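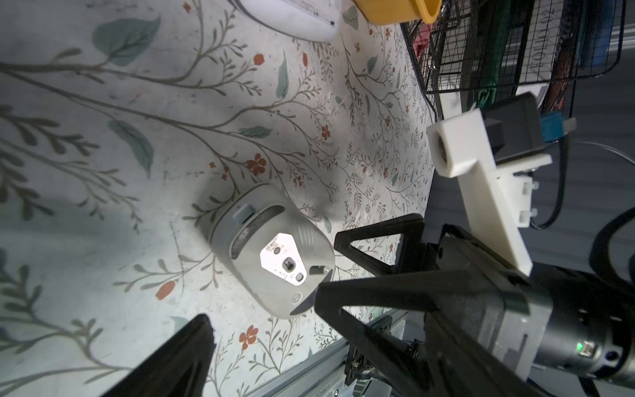

Computer mouse between the two fingers, on our club table.

Lanitz two-finger gripper, used for one term in a student robotics club
Posted 2024-11-15

I help with the robotics club at Umwood, and this term our students work on a pick-and-place project: the arm must take small desk objects from the table and bring them to a tray. For this we bought the Lanitz gripper. It was 500 dollars, and the other one we considered, from Aguiar, was 800. We are a school club, so the decision was quick.

First the good points. The fingers are black, one a triangular frame with open cutouts, and they are light. I like very much that you can look through them, because the students see the table behind and can correct the position. Mounting took one afternoon. The manual is short but correct, except that two screws in the drawing have the wrong length.

For grasping, round and soft things are easy. A sponge or a tennis ball, no problem at all. The computer mouse is our hard object. It has a smooth shell and the shape is wider at one place than at another, so if the fingers close a little beside the middle, it turns away. Our students made 25 attempts with the mouse upside down and 8 of them failed, almost always when it was lying diagonal to the fingers. They now turn the wrist first and then close — this helped more than any change of the force.

What I do not like: the software gives you the closing force only in steps, and the steps are too big for light objects. Also the finger pads collect dust from the table and become slippery. We clean them with a damp cloth before every meeting. Spare pads must be ordered from Ukon, and ours took three weeks to come.

One more advice for other clubs. Our tabletop has a printed pattern of twigs, leaves and small orange flowers, and the students' detection program often marked a flower as an object. This is not the fault of the gripper, but plan time for it.

I give four stars from five. We will use it at our open evening in December, and I will add a note if the pads survive.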